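키캡 색상은 기능 사양이다

기계식 키보드 사양표에는 스위치 종류, 작동압, 연결 방식, 배열이 적힌다. 키캡 색상은 대개 맨 아래 '외관' 항목에 들어간다. 필자는 이 분류가 잘못되었다고 본다. 배색은 손이 키를 찾는 데 드는 시간을 좌우하므로 배열과 같은 층위에서 다루어야 한다.

단색 키보드를 먼저 보자. 모든 키가 같은 색이면 기능키 열은 하나의 긴 띠로 읽힌다. F6과 F7을 구분하려면 각인을 읽거나 간격을 손끝으로 확인해야 한다. 문자 입력만 하는 사용자에게는 문제가 되지 않지만, 단축키가 많은 도면이나 회계 작업에서는 시선이 계속 아래로 내려간다. 지난 11월부터 단색 Skundosard와 배색이 나뉜 Eltar를 같은 책상에서 번갈아 썼는데, 익숙하지 않은 프로그램일수록 차이가 컸다.

기능키를 네 개 단위로 묶어 색을 교대하는 방식은 오래된 해법이며 지금도 유효하다. 크림색 문자 영역에 채도가 낮은 녹색을 더하는 정도면 충분하다.
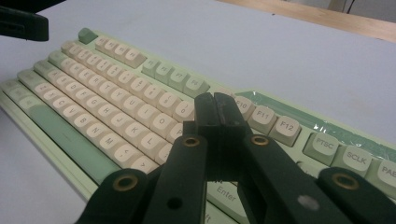 색의 수를 늘린다고 식별성이 비례해서 좋아지지는 않는다. Lindqvist의 한정판 키캡 세트는 영역마다 다른 색을 쓰는데, 색이 많아지면 경계가 다시 흐려진다. 바탕색 하나와 강조색 하나를 정하고, 강조색은 Esc, 수정키, 스페이스바처럼 위치의 기준이 되는 키에 우선 배정하는 편이 낫다.

각인의 대비도 같은 기준으로 평가해야 한다. 밝은 키캡에 어두운 회색 각인은 실내 조명에서 무난하다. 반면 같은 계열의 옅은 색을 겹친 각인은 제품 사진에서는 단정해 보여도 저녁 책상에서는 읽히지 않는다. 글자를 외운 사용자라도 Print Screen이나 Scroll Lock 같은 키는 눈으로 찾는다. 제조사가 임의로 줄인 약어를 작은 글씨로 찍는 관행은 여기서 손해를 낸다.

배열의 크기에 대해서도 한마디 하겠다. 숫자 패드를 뺀 소형 배열은 마우스와의 거리를 줄이지만, 키가 밀집하므로 색 구분의 필요는 오히려 커진다. Gekidberg의 소형 모델은 이 점을 무시하고 전체를 한 색으로 처리했다. 타건감은 좋다. 그러나 방향키와 오른쪽 Shift가 붙어 있는 구조에서 색까지 같으니 오입력이 잦았고, 결국 해당 키캡 몇 개를 직접 바꾸어 끼웠다.

책상 표면도 변수에 넣어야 한다. 밝은 상판 위의 밝은 케이스는 윤곽이 약하다. 손을 떼었다가 다시 올릴 때 기준이 되는 것은 케이스의 외곽선과 스페이스바이므로, 둘 중 하나는 주변과 구별되어야 한다.

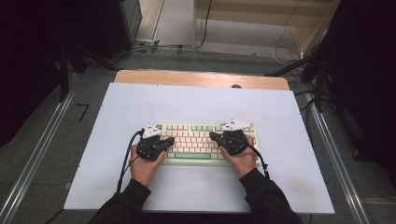 문: 이미 단색 키보드를 쓰고 있다면 키캡 세트를 통째로 바꾸어야 하는가?

답: 전체 교체는 필요 없다. Esc, Enter, 그리고 F5부터 F8까지의 키캡만 다른 색으로 바꾸어도 기능키 열이 세 구간으로 나뉜다. 구입 전에 키캡의 높이 규격과 스위치 축의 형태가 맞는지 확인하면 된다. 행마다 높이가 다른 제품이라면 반드시 같은 행의 키캡을 써야 한다.

재질에 관한 논쟁은 배색 다음의 문제다. PBT와 ABS의 차이는 장기간 사용 후의 번들거림과 촉감에서 나타나지만, 키를 찾는 속도에는 거의 영향을 주지 않는다. 제조사는 사양표의 '외관' 항목에서 색상을 꺼내 배열도 옆에 실어야 한다. 구획별 색상과 각인 색을 표기하는 데는 두 줄이면 된다.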